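Tea drinking among students at Flornstead College
Project report, second year Food and Society module

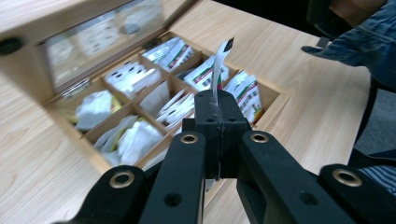

Why do students who say they prefer coffee end up drinking more tea? Mostly because of price and habit: tea costs less in the college canteens, and most people grew up with it at home.

We began the project in February with a short paper survey, handed out at the Lancombe building and in the library entrance. We got 48 forms back. Two of them had to be left out as only the first page had been filled in. The form had 11 questions, covering what people drank, where they bought it, how they took it and who made it at home.

Coffee came out ahead when people were asked what they liked best. When they wrote down what they had drunk the day before, tea was well in front. We had not expected the two answers to be so far apart. Several people wrote in the margin that they bought coffee as a treat and made tea without thinking about it.

The second part of the work was a tea diary. Members of the group and some of their housemates noted every cup over the spring term, with the time and the kind of tea. By the end the diaries held 1,023 entries. Ordinary black tea with milk was the largest group by a long way. Peppermint was next, nearly all of it drunk after nine in the evening. Green tea turned up often in the first week and then dropped off — we think people were trying to look healthy in their own diaries.

We also compared the two canteens. The one in Lancombe sells tea by the cup with a bag on a string. The Jaramillo Hall canteen uses a large urn, and the tea is already made. Students who used both said the urn tea was stronger but tasted stewed by mid-afternoon.

There are some weak points in our method. The library entrance is mainly used by first years, so older students are under-represented. The diaries relied on memory, and a few were clearly filled in several days at a time. We typed the entries into Motis, the department's data program, which does not accept blank times, so missing ones were entered as noon. This makes the midday peak on our chart look higher than it should.

If we did the project again we would ask about cup size. A mug at home and a canteen cup were both counted as one drink.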